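Category: Student projects
Reading time: 5 min

Thread: what our group has been doing for the robotics course this term. Posting it in one go so the people who keep asking about the gripper can find it.

1/ The project is called Conach. It is a second-year group project and there are four of us. The task we picked is folding knitted things. The arm in the lab does the folding, or will do. My part is collecting the demonstrations it learns from.

2/ We collect them with a hand-held gripper. You hold it, squeeze, and do the job yourself at home, and the camera on it records what the jaws do. The lab only has one arm and three groups want it, so most of our data comes from bedrooms and living rooms.

3/ Target set in November: 3,000 demonstrations across the group. We picked that number before any of us had done a single evening of it. We have since changed it to "as many as we can get by the hand-in", and our supervisor accepted that in writing.

4/ The gripper is a copy of the one the year above built. They called theirs Sudance and left us the drawings and a box of spare screws. We changed the finger pads and the trigger spring. The spring was too stiff and my hand hurt after half an hour.

5/ Pads. The first ones were smooth and printed in a hard plastic. Fine on a mug handle, useless on wool. The knit just slid out from between them. We asked Till Frerichs, who runs the workshop, and he gave us a sheet of textured rubber stuff to try. Blue was the colour he had.

6/ With the new pads you can pick up one layer of a knit by pressing down close to the edge and then closing. You do have to press. If you hover and pinch, you get fluff.

7/ The fabrics so far: two tea towels, a football scarf, a pillowcase, and a cream knitted panel with a brick sort of pattern in raised blocks. The panel is the hardest of the lot. Knitting curls at the edges, so the edge is never where the last run had it.

8/ Rules for a run, as we agreed them. Lay the fabric flat. Start with both jaws open. Go in low. Make one fold. Let go fully before lifting away. If you drop it halfway, carry on and finish, and mark the run as a drop. Don't bin it.

9/ I argued against keeping the drops and I was wrong. When we trained on clean runs only, the arm had no idea what to do after a slip. It closed on nothing and carried on folding air to the end.

10/ Surfaces matter more than I expected. I started on the carpet and the jaws kept catching. A desk is too high for my wrist. A footstool or an ottoman is about the right height if you kneel next to it. Black leather under a pale knit also gives you a very clear edge.

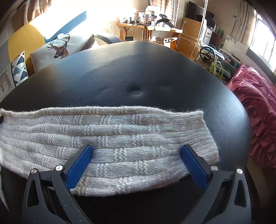

11/ Numbers, since people ask. I have done 300 runs on the knitted panel. Some 200 of those were usable after checking. The rest were lost mostly to one thing, a cable I had not pushed in properly, so the jaw width was never saved. Check your cable before you kneel down for an evening.

12/ Checking is slow. You watch each run back at double speed and type a letter for good, drop or bad. Two of us do every batch separately and then compare. We disagree most about what counts as a fold when the corner is a bit off. The rule now is that if the edges overlap by more than a finger pad, it's bad.

13/ Light is the other thing. Direct sun on a shiny surface gives you bright patches that move through the afternoon. We thought about drawing the curtains for every run and decided against it, as the lab has windows too. We do write down the time of day.

14/ Where the arm is now: tea towels, it folds most of the time. Pillowcase, about half. Scarf, it makes the first fold and then stops and waits. The panel, it got hold of the edge in the last session and pulled the whole thing towards itself. No fold yet.

15/ We are entering the student day at Stendska with it. Each team gets a table and a short slot, and the judges choose the fabric from a list sent out beforehand. The list has "one knitted item" on it and doesn't say which stitch. I've written to ask.

16/ Hollmann, the other group from our course, are doing cups and plates. They have a much better success rate and they are not shy about it. They have also broken two plates.

17/ Still to do before we go:
- a second set of pads, as one of the current ones is lifting at the corner
- more runs starting from a curled edge
- left-handed runs, as all of us are right-handed and so is every demonstration
- a case for the gripper that isn't a shoebox

18/ If you are on the course and have a knitted blanket or jumper you don't mind us pinching at, message me. Plain colours please. I'll bring it back folded, by hand if need be.

19/ Drawings for the pads go up once I have redone the screw holes. The ones in the shared folder are the old version, please don't print those.

Last updated: January 19, 2020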